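社区首页 > 机器人与自动化 > 规范与做法 > 手部示范数据

双手整理小件文具的示范录制，操作规程应该写到多细？

Amirhossein Moradi

各位好，中文不是我的母语，如果有写得不清楚的地方，请指出来，我会修改。

我在 Jirkeck 项目里负责写录制规程。我们的任务是桌面小件整理：操作员两只手腕都戴标记腕带，前臂下面是带线的采集设备，头上有相机，把长尾夹、回形针这类东西分开、夹起、放进盒子。数据以后用来训练双臂夹爪。规程的第一版只有一页，写的是怎样戴腕带、怎样开始录、怎样保存。操作员觉得很好用，但是审核的同事说不够。

到二月为止我们一共录了 1,198 段。审核以后退回的段落，多数与动作本身没有关系，问题都在一些小地方：腕带戴歪，袖子盖住标记，线绕在手和桌子中间，或者两段之间桌面没有恢复。于是我开始加条文，现在草稿有 21 条。操作员看了以后对我说，这样他们要一边录一边想条文，手会变得不自然。我认为他们说得有道理。

所以我想请教下面几件事。

第一，腕带和标记的检查，应该每一段都做，还是每换一个人做一次？

第二，桌面上物品的摆放，要不要规定位置？我们现在是随意散开的，有人建议画格子。

第三，动作失败的段落（例如夹子从手里滑掉），按照规程是删掉还是保留？我们内部两种意见都有，我自己还没有决定。

我们用 Travier 做标记的位姿解算，如果有人用同样的软件，请特别说说它对遮挡的要求。谢谢大家。

徐工（Xu）

我做这一类录制的时间比较长，也给别的组写过规程，所以按照你的顺序说说我的看法。

先说总的原则。规程里的条文最好分成两种，一种是开始录制以前就能检查完的，一种是录制中间必须遵守的。第一种可以写得很细，因为操作员那时候手是空的，可以拿着表逐条看。第二种越少越好，我建议不超过三条，要能背下来。你现在的草稿让操作员紧张，我猜是两种混在一起写了。把它们分开以后，条文的总数也许不变，可是大家的感觉会很不同。

关于腕带。我的做法是每次戴上以后做一次完整检查，每一段开始以前做一次很短的检查。完整检查包括：腕带松紧合适，手腕转动的时候标记片不跟着皮肤滑；标记片表面干净，没有翘角；袖口拉到腕带后面并且固定好，手臂伸直和弯曲时都不会滑下来；左右两只没有戴反。最后一点看上去很简单，可是我们曾经因为左右戴反，一整个上午的数据都要重新处理。短的检查只有一个动作：两只手放在桌面上方，慢慢翻过来再翻回去，看软件里两边是否都能稳定识别。几秒钟就够。

关于线。线应该从设备的后端向身体方向走，在前臂后段留一点余量，然后固定在衣服或者椅子上。不要让线从手掌下面经过，也不要让它拖过正在操作的物品。如果操作员需要把手伸到桌子远端，请在录制以前先试一次最远的位置，确认线不会拉紧。线一拉紧，人会不自觉地改变手腕的角度，这种数据看起来是好的，训练出来的动作却很奇怪。

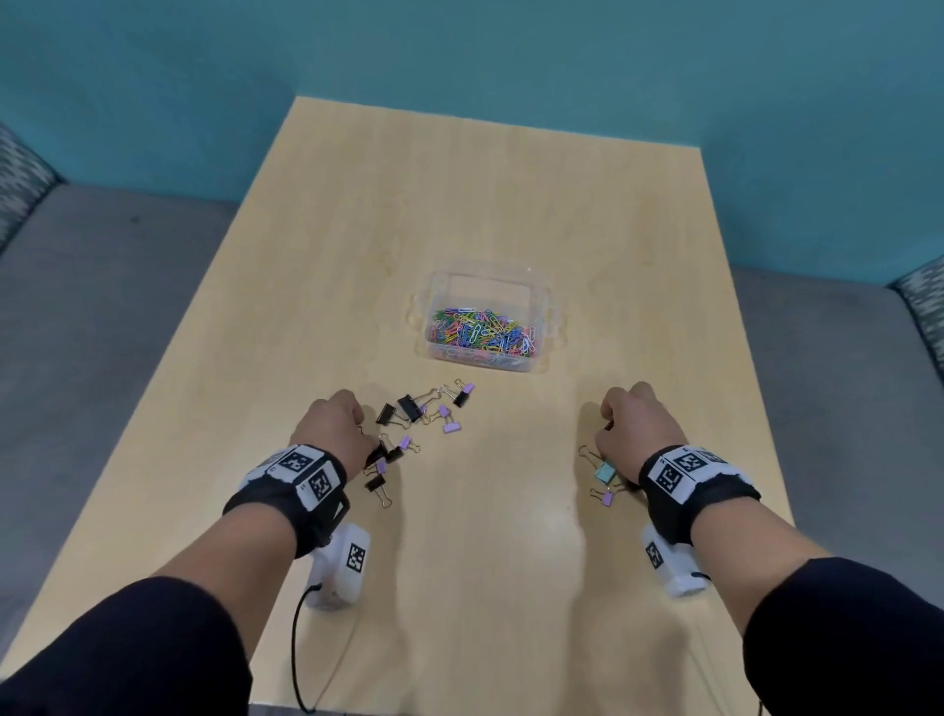 物品的摆放我不赞成画格子。格子对评测有用，对训练没有很大好处。模型会学到物品总是出现在某些位置，换一张桌子就不行了。规程里可以规定一个区域，例如坐着的时候两只手都能舒服地到达的范围，物品在这个区域里随意散开，允许互相靠着，也允许手柄叠在一起。真实的桌子本来就是这样的。但是有两件事情必须写清楚：每一段开始以前要重新打散，不可以接着上一段留下来的样子继续录；每隔一些段落要换一下容器的位置和朝向。

透明的容器要单独写一条。透明塑料的边在相机里很难看清，标注的人常常把盒壁当成桌面。如果任务规定要用透明盒，那就保留，但是请在记录表里注明容器的材质，以后筛选的时候会方便很多。不要在同一批里面随便换成不透明的盒子又不写下来。

光线也要写。浅色桌面遇到顶灯会有反光，金属手柄也会反光，两个加在一起，识别容易断。我们的规定是：每天开始时在操作区域里看一遍标记识别的连续性，不好就移动桌子，或者调灯的角度。不允许中途开窗帘或者关窗帘，要改就结束这一批，开新的一批。

失败的段落，我的意见很明确：保留，但是要标出来。操作员不应该自己判断删不删。他在录完以后说一个词或者按一个键，表示这一段有滑落，其余的交给审核。理由有两个。一个是滑落以后人怎样重新去夹，对训练有价值。另一个是如果允许操作员删，每个人的标准都不一样，你以后没有办法知道数据里少了什么。真正应该作废的只有设备问题，例如标记长时间识别不到、线脱落、时间戳不连续。

还有一点你没有问，但是我觉得应该写进去：休息。小件的整理很费手指，连续做久了，动作会变快、变粗，有些人会开始用手掌去推，不再用指尖去夹。可以在规程里规定连续录制的上限，具体多少请你们自己试，不同的人差别比较大。录制的时候戴着腕带不舒服，应该允许随时停下来，这一条要放在最前面，不要放在附录里。

grevus_lab

补充一点 Travier 的经验，我们在 Grevus 用了接近一年。

它对短时间的遮挡是可以接受的，腕带上几个面的标记片只要有一片看得清楚，位姿就不会跳得很厉害。麻烦的是两只手交叉的时候，前面的手把后面的腕带完全挡住。所以我们的规程里有一条“尽量不要长时间交叉双手”。注意我写的是“尽量”，如果写成“禁止”，操作员会为了避开交叉做一些不自然的绕路。

另外，标记片的编号要登记。哪个编号贴在左腕，哪个在右腕，哪个在设备上面，做成一张表，贴在录制的地方。换标记片的时候同一天更新。我们登记表的第一版漏了九个编号，后来补得很辛苦。

对于徐工说的作废标准，我有一点不同的意见。时间戳不连续不一定要作废，如果缺口很短，并且手在缺口里没有夹放动作，我们会截成两段使用。当然这需要审核的人有时间看。

Amirhossein Moradi

非常感谢两位，写得这样详细，我读了两遍。

我已经按照徐工的办法把草稿分成“录制前”和“录制中”。录制中的现在剩下三条：不接着上一段的桌面录；失败不删，按键标出；不舒服就停。其他全部移到前面的检查表里面。关于交叉双手，我放在了培训说明里，没有放进条文，因为我担心写成条文以后大家会太小心。

时间戳的问题，我会和审核的同事商量。我们的审核人手不多，可能先按照严格的标准来做。

还想请教徐工一个细节：袖口您是用什么固定的？我们试过橡皮筋，操作员说勒手。

徐工（Xu）

我们用宽一点的魔术贴绑带，绑在衣服外面，离腕带远一些，不要碰到设备。橡皮筋确实不合适。如果天气允许，直接穿袖口有弹性的衣服最省事，深色比较好，反光少。星期三我们会更新自己的检查表，到时候我把袖口那一部分贴在这里，供你参考。

相关讨论
- 标记腕带多久需要重新标定一次
- 透明容器在标注时怎样处理边缘
- 双臂夹爪的示范数据，左右手要不要分开审核
- Travier 位姿跳变的常见原因
- 操作员培训：先练习多少段再正式录制
- 小件物品混放时，记录表应该包括哪些项目

联系我们 | 版权说明 | 返回顶部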